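Buying Automation, session 5
Handout: reading a vendor's claims about a tabletop arm kit
Tutor: Wajid Ansari

Bring last week's costing sheet. We carry on from the Vallejo quotation, which most of you had marked up by the end of class.

The Lulum is sold by Vusudport as a "ready to work" arm for small workshops and schools. The basic box has the arm, a two-finger gripper, a wrist camera and a licence for the teaching software. The price on the July list is 689 pounds. Read the list again and you will find that the licence runs for one year, that the spare fingertips are extra, and that the power supply is described as "recommended". I would like to meet the customer who decided against it.

Add the fingertips (127 pounds a set) and ask yourselves how often they will need changing. The brochure doesn't say. It does say the arm has been tested over 900 cycles — of what, it leaves us to guess. A cycle might be a full pick, carry and place with a load. It might be the gripper opening and closing on nothing. Before you put a figure like that in a report, write to the seller and ask for the definition, and put the reply in your appendix even if the reply is poor.

Now the demonstration task. Vusudport likes to show sorting, and marker pens are a favourite: light, straight, brightly coloured and much the same thickness. They flatter a gripper. A row of pens lined up side by side is also a gentler problem than the same pens dropped at odd angles, and sellers' videos rarely dwell on the second kind. When you watch one, note how each object is lying at the start, and whether anyone's hand comes in between attempts.

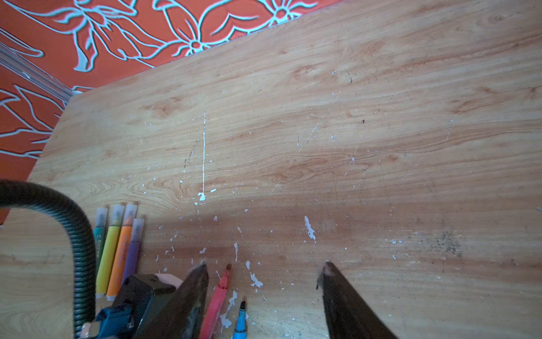
Does the wrist camera remove the need for a fixed camera over the bench?
For most jobs you will still want the fixed one. The wrist view is good close in, but it moves with the arm and loses sight of whatever is behind or beside it, so budget for both.

Surfaces matter more than the brochure admits. A worn wooden table with white paint splashes and dark smudges gives the software plenty of marks to take for something else. The Lulum manual asks for "a plain, matt, evenly lit surface", on page 2, in small type. Fair enough, but then the cost of providing one belongs in your comparison.

Support is by email. The Gridville training day is charged separately, and I couldn't get a price for it without leaving a phone number.

For next time: write one side of A4 on whether you would buy the kit for a school workshop, with a total for the first year and a total for the second. State which claims you could check and which you have taken on trust. Hand in by Wednesday, December 9, 2020. Late work goes in the tray outside my office.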